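Home Modules Handouts Timetable Library

Work and Automation: Handout 6
Order picking at the Rinutside warehouse

Last updated: August

1. The job before

Rinutside packs sports goods for online shops. Until the change, each picker walked the aisles with a trolley and a paper list, and a normal shift meant more than 200 picks. New starters spent their first weeks learning where things were kept.

2. The job now

The firm leased 20 arms from Fudov and put them at fixed benches. Totes come to the bench and the arm lifts out single items. One person looks after several benches, clears stoppages and deals with anything the arm refuses.

Tins, tubes and cans are the usual starting point for training staff. A cylinder has no flat side to hold, and a glossy surface throws back light, so the operator learns to check where the fingers sit on either side before the grip closes.

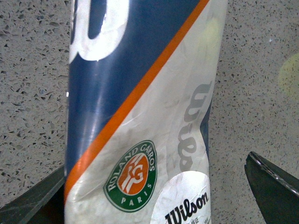
3. What changed for staff

Walking has mostly gone. Standing has not, and several pickers said the day felt longer — there was less to do with the hands and more to watch. Pay went up one grade for bench operators. Of the 113 pickers, 21 moved to other work at the Escobedo site.

Knowledge of the aisles lost its value. Knowing how a pack behaves when it is squeezed gained some.

4. For the seminar

Read the Vurport case in the module pack. Make notes on who decides when a bench is stopped, and whether operators should be paid for watching or for picks completed.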